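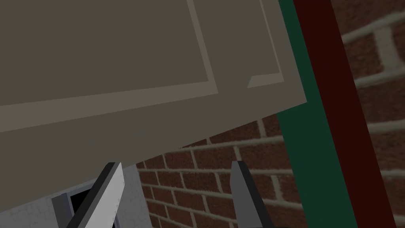

Search the guide Search Enter keyword

Section 2: Setting up the language desk at a polling place

Read this before the doors open. It covers the minority language desk only, ballot boxes and the register are in Section 1. Applies to all polling places in Zerkgate and Treltport where the council has agreed to bilingual voting. Updated 23 Mar 2018 after complaints about the February by-election, mostly from Treltport, mostly about signs.

What you should have

One Yeoman folding desk, one Idberg display stand, a sealed packet of bilingual guidance cards (200 to a packet), the complaints pad, a roll of tape. Also the language rights notice, A3, both languages on the same side. If yours has one language on the front and the other on the back it's the old version. Don't use it. Ring the elections office and ask for the new one.

Setting up

1. Find the spot. Inside the room, past the entrance, before the register table. Not in the corridor. Voters were missing it in the corridor.

2. Unfold the desk. Legs first, then the top, push until both catches click. Keep fingers clear of the hinge.

3. Put up the display stand to the left of the desk. Notice goes in at the top, minority language text on the left-hand half, as printed. Leave it that way round. We've had presiding officers fold it over so only the state language shows, and that is a breach.

4. Open the card packet. Check the first card against the ballot paper: same candidates, same order, same spelling. Spelling matters. Names with accents must have the accents.

5. Lay the cards out in two piles, large print and ordinary. Both piles face up.

6. Fill in the top of the complaints pad. Polling place, district, time of opening. Sign it.

7. Tell the presiding officer the desk is ready. Get the time written in the log.

Note: if the cards and the ballot paper don't match, stop at step 4. Put the cards back in the packet and report it. Do not correct them by hand, not even one letter.

Caution: the desk must not block the fire exit or narrow the way to it. Wheelchair users need to be able to turn in front of it as well.

Working at the desk

8. Greet in both languages. Either order. Then carry on in whichever one the voter answers in.

9. Do not ask a voter which community they belong to. Do not write it down if they tell you. The desk is open to anyone who wants it, no proof needed, no list kept.

10. Explain how to vote, never who for. If asked what a party's policy is on schools, place names, anything, say you can't answer and leave it there.

11. If a voter wants help in the booth, call the presiding officer. You don't go in on your own. The voter may bring a companion, form 1194, one form per voter. The form is in both languages now, the old one-language form is not valid after February.

Caution: party observers may watch the desk from 2 metres away. They may not take cards, handle the pad or speak to voters at the desk. If one does, ask once, then get the presiding officer.

Complaints

12. Write it down in the language it was made in. Don't translate. The office does that.

13. Give the voter the top copy. Yellow copy stays in the pad.

14. If someone is told by staff to "speak properly" or anything of the kind, that is a complaint even if the voter shrugs it off. Log it.

Note: a refused complaint is worse for us than a silly one. Take them all.

Running short of cards

When you are down to 20, ring the office. Don't wait for the last one. Photocopies are not allowed as they dont carry the stamp. Treltport can be slow to reach so ring earlier there if it's busy.

Closing

15. Stay until the last voter in the queue has voted, not until the clock says so.

16. Take the notice down last.

17. Unused cards back in the packet, tape it, sign accross the tape. Pad goes in the grey envelope with the log.

18. Fold the stand, then the desk. Top before legs this time.

19. Hand the envelope to the presiding officer and get a receipt. Keep the reciept untill the result is declared.

Share this page Share 20 Comments 2

Related in this guide
Section 1: Ballot boxes, seals and the register
Section 3: Postal votes in two languages
Place name signs in Zerkgate: what the council agreed
Booking an interpreter for public meetings
How to ask for your school's letters in both languages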